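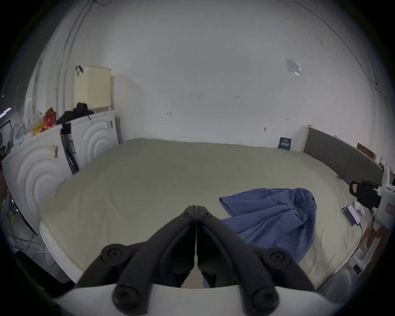

Kislow hand-held gripper: setup, care and repair FAQ

7 min read

Maintained by Akua Issahaku, Drivideck workshop. Applies to the two-finger Kislow with the white housing. The older single-trigger body has its own page.

Which way round do the fingers go?

The fingers are handed. Look at the inside face near the root, where an L or R is moulded into the plastic. With the gripper held in front of you and the tips pointing away, L goes on the left. A swapped pair will bolt on and will move, but the tips cross before the trigger reaches the end of its travel.

How close should the tips be at rest?

That depends on which spring is fitted. The standard spring holds the fingers open until the trigger is pulled. The reversed spring, marked with a dab of white paint on the coil, holds them together. Neither is a fault. Check the build card before adjusting anything.

How do I set the closed position?

Close the fingers fully on the 2 mm gauge supplied in the lid of the case. Slacken the link screw under the housing, let the fingers settle against the gauge, and tighten the screw again. Remove the gauge and close the fingers on a strip of paper. The paper should drag evenly on both tips. If it drags on one side only, the finger on the other side has a worn pivot or is sitting proud at the root.

What is under the round caps?

A shoulder screw, a washer and a plain bush. The caps are a push fit and carry no load. Lift them with a plastic pick at the notch. A screwdriver will mark the seat, and a cap that has been levered off that way usually works loose again.

There are four caps to a gripper. The lower pair is slightly thinner than the outer pair, so keep them apart while the gripper is in pieces.

How tight should the pivot screws be?

Tighten until the finger stops moving freely, then back off until it drops under its own weight. Hold the gripper on its side to test this. Thread lock goes on the last few threads only. If it gets into the bush, the bush has to be replaced.

Can I oil the pivots?

No. The bushes run dry. Oil collects lint from bedding and clothing, and the paste it makes wears the plastic faster than running dry does. If a pivot has been oiled by mistake, strip it, wash the parts in warm soapy water and let them dry overnight.

What should be cleaned, and how often?

After every session: wipe both fingers with a dry cloth and clear any threads from the joints with the soft brush.

After every 115 recorded hours, or sooner if the movement feels rough: remove the caps, check the screws, clean the bushes, and repeat the closed position check.

The lens is cleaned with the lens cloth and nothing else. Do not use the cloth that has been on the fingers. Alcohol is fine on the housing but turns the matte plastic of the fingers patchy. The patches are harmless, though the tracking may need a fresh calibration afterwards.

Fabric keeps catching in the joint. Is the gripper faulty?

Usually not. Thin cotton will find any gap. Check that the washers are present under the caps, then look along the inner edge of each finger for burrs. A burr can be taken off with fine wet-and-dry paper, worked along the finger and never across it. Fitted sheets are the most common cause of snagging, and the loose corner is worse than the flat part. Approach at a shallow angle and keep the tips closed until they touch the cloth.

If cloth is already caught, release the trigger and open the fingers by hand. Do not pull.

The opening width reads wrong on the plot

Run the open and close routine once with nothing between the fingers. The plot should run from one flat line to the other with no steps. Common results:

– Flat line at the closed end sits above zero. The closed position has drifted. Set it again with the gauge.
– A step partway through. One pivot is binding. Find it by moving each finger alone with the link disconnected.
– Noise along the whole trace. The camera is loose in its mount, or the lens is dirty.
– No trace at all. The fingers are not being found in the picture. Check the exposure first, then calibration.

How do I calibrate after changing a finger?

Always change fingers as a pair, even when only one is damaged. Then:

1. Fit the new pair and set the closed position.
2. Work the trigger until the movement is smooth.
3. Start a new calibration file. Do not edit the old one.
4. Record the open and close routine in plain, even light.
5. Repeat the recording in the room where the gripper will be used.
6. Compare the two traces. They should lie on top of each other.
7. Write the file name on the build card.

Step 5 is the one most often left out. Pale walls and white furniture can push the exposure up enough to lose the edge of the housing, and a bench calibration will not show this.

The housing has cracked. Can it be glued?

A crack along the curved front edge can be glued if it stops short of the screw bosses. Use the two-part adhesive from the Vulerholm stores, clamp lightly and leave overnight. A crack that reaches a boss means a new housing. Selorm Baidoo keeps the spares and will want the old one back for the drawing file.

Is the Nyitrai camera mount compatible?

Yes, with the short spacer. The long spacer lifts the lens enough to change how much of the fingers is in view, and recordings made with it cannot be mixed with the rest. Mounts bought before last October were shipped with the long spacer fitted.

How should it be stored?

In the case, fingers open, trigger block in place. With the reversed spring, put the foam wedge between the fingers. Coil the cable loosely beside the gripper and not around the housing. Keep it off radiators and out of parked cars – the fingers take a slight bend from heat and it does not come out.

When should it come back to the workshop?

Send it in if the trigger sticks after cleaning, if a finger is bent, if a pivot screw will not hold its setting, or if the gripper has been dropped on a hard floor. Put the build card in the case. Dagmar Bartoš books repairs in; Zuweira Dankwa does the bench work and will ring if a part has to be ordered.

The parts list has moved to the Drivideck downloads page. Corrections to this FAQ go to Nhyira Tsikata.

Last revised 7 August 2024

4 comments
2 shares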